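The Tray Comes Back

After years in the back of the cupboard, the serving tray is doing daily work again, and so are the cups that go with it

By the staff of Wulville Home

My mother's tray lived behind the baking sheets. It came out when someone was sick in bed and again at Christmas, and the rest of the year it fell over every time she reached for the muffin pan. I grew up thinking of trays as something you own and don't use.

That has changed in a lot of kitchens, mine included. The small rectangular tray now sits out on the table or the counter, and the cups stay on it between meals. Breakfast goes out in one trip and comes back in one trip. Crumbs and drips land on something that fits in the sink.

I spent most of July living with trays. Readers had been writing in about them since our spring storage issue, and many of the letters asked the same thing: what size to get, and what to keep on it. I started with a cream tray and a set of plastic cups in soft colors, and I put them through ordinary mornings, a birthday and one long rainy weekend with cousins.

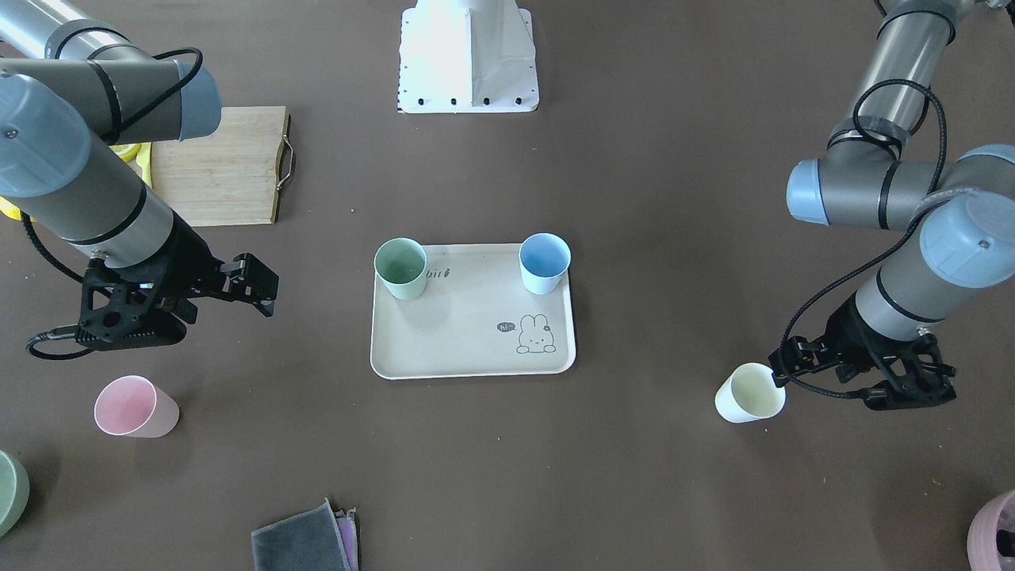 Cream tray with the green and light blue cups set at the upper corners. A wooden cutting board is at left.

Size matters more than looks. A tray that is too big gets loaded until it is hard to lift, and then it never moves. One that is too small holds a mug and a plate and you end up making the second trip anyway. I measure by the narrowest doorway or gap I have to carry it through, elbows included. In my house that is the space between the refrigerator and the end of the counter, and it ruled out two trays I liked very much.

A rim is worth having, even a low one. Cups slide when you turn a corner. The rim doesn't need to be tall, and a tall one makes it harder to wipe into the corners. Rounded corners are easier still. I have an older tray with square corners and I clean them with a toothpick.

The next question is what stays on the tray full time. For a while I kept everything there: salt, napkins, vitamins, the mail. By the end of the first week there was no room to put down a cup. Now the rule in my kitchen is drinks only, and whatever else turns up goes back to its own place after supper. Salt lives by the stove. The mail goes in a drawer, where it is ignored just as well. 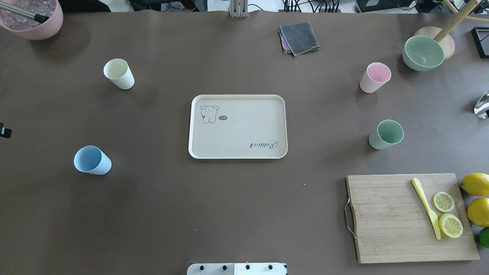 Color is the part people like to argue about, and I have come down on the side of mixed sets. If every cup is the same, they get lost track of by ten in the morning and everybody takes a clean one. With different colors, each person keeps the same cup all day. Pastels are easy to mix because no one shade takes over: off-white, light blue, pale pink and sage green all sit well beside a cream tray, and a bowl in the same green as one of the cups makes the whole group look planned. A printed tray can join in as long as the drawing is small. A little line-drawn bear in one corner, with the word "Rabbit" down near another, gives children something to talk about over their cereal and leaves plenty of plain surface.

Matching shapes are a different matter, and there I am strict. Cups of one shape are simpler to store and simpler to replace. Tapered tumblers suit small hands, which can get around the lower part. Check that yours stack before you buy a full set, and that they come apart again. I had a set of 14 once, bought for a school picnic, and four of them are still stuck together in the garage.

Plastic or glass is up to the household. Plastic is light, and a tray of plastic cups can be handed to a six-year-old. It does hold on to the smell of orange juice. A paste of baking soda and water, left for an hour and rinsed, takes care of most of that. Glass looks better at dinner and makes the tray a good deal heavier - worth remembering if there are stairs between you and the patio.

Cloths deserve a mention. I keep a dark one folded near the tray for spills, and a lighter one for drying. The dark one hides coffee and gets washed on Fridays with the towels.

The cream tray is still on my table. Last week I finally gave away the muffin pan.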